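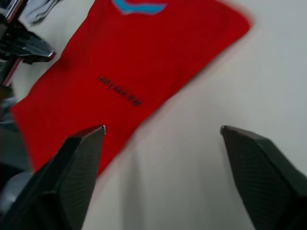 The thank-you call that took me a year to make

I run fundraising for a small community music program in Flistholm, and by "run" I mean I do it on three afternoons a week from a desk beside the percussion cupboard. For most of my first year, the job was asking. I asked by letter, I asked by email, I asked people in the lineup at the bakery (sorry, Ihor). What I didn't do much of was ring anybody up to say thanks.

I hate the phone. I'd rather write a six-page grant report than leave a voicemail. So when Shakuntala Chaudhary, who chairs our board, asked how many of last year's first-time donors had given again, I went and looked, and then I sat there for a bit with my coffee. The answer was seven.

Shakuntala wasn't cross. She asked what we'd sent them, and I pulled up the receipt: a charity number, an amount, and a line that began "Dear Valued Supporter." I had written that line. I'd been quite pleased with it!

So in November I started calling. I gave myself six calls a week, Thursdays after lunch, with the office door shut and a script taped to the monitor. The script was terrible. It had the word "impact" in it four times. I got through it once, to a very patient man who waited until I'd finished and then asked if I was selling something.

After that I threw it out and kept a sticky note with the person's name, what they gave and one thing that had happened at the program that week. Somebody's kid had played a whole scale on the trombone. The choir had finally learned the alto part. We'd got the heater going. People loved the heater, for some reason. I had a ten-minute chat with a woman in Dumlao about heaters, and she told me her late husband had played clarinet in a dance band, and would we ever want his sheet music? (We would. It came in a suitcase.)

Most calls go to voicemail, and I've made my peace with that. I say who I am, I say thank you, I say the trombone thing, and I tell them there's no need to call back. Thirty seconds, tops. A few call back anyway, usually while I've got a mouthful of sandwich.

The rule I'm strictest about is that I don't ask for money on a thank-you call, even when the person practically hands me the opening. One fellow said, "I suppose you'll be wanting more," and I said no, I was only ringing to say thanks, and there was such a long pause I thought we'd been cut off. He sent $500 before Christmas. I'd love to tell you that's typical. It isn't, and plenty of lovely conversations have led to nothing at all that I can put in a spreadsheet.

Ihor Karpenko, who does our books, was the skeptic. He wanted to know what an hour of my Thursday cost against what it brought in, and fair enough, that's his job. I showed him the gifts that had come in by spring from people I'd spoken to, $1,725 altogether, and he said it was a small sample and some of them would have given regardless. He's right. He has also started asking me on Fridays who I talked to.

I've roped in two board members now, and one of them is far better at it than I am. She rings from her car (parked!) and laughs a lot. The other prefers handwritten cards, so he does cards. I was fussy about that at first, and then I saw one pinned up in a donor's shop and stopped being fussy.

The receipt has changed too, by the way. It starts with the person's name. I still do my calls on Thursdays and I still feel a bit sick before the first one.

More from this issue

Grindex: is a shared donor database worth the bother?
How the Kostosbridge book sale found its second wind
Writing to lapsed donors without sounding hurt
Raffles, rules and the paperwork in between
Letters: your worst gala stories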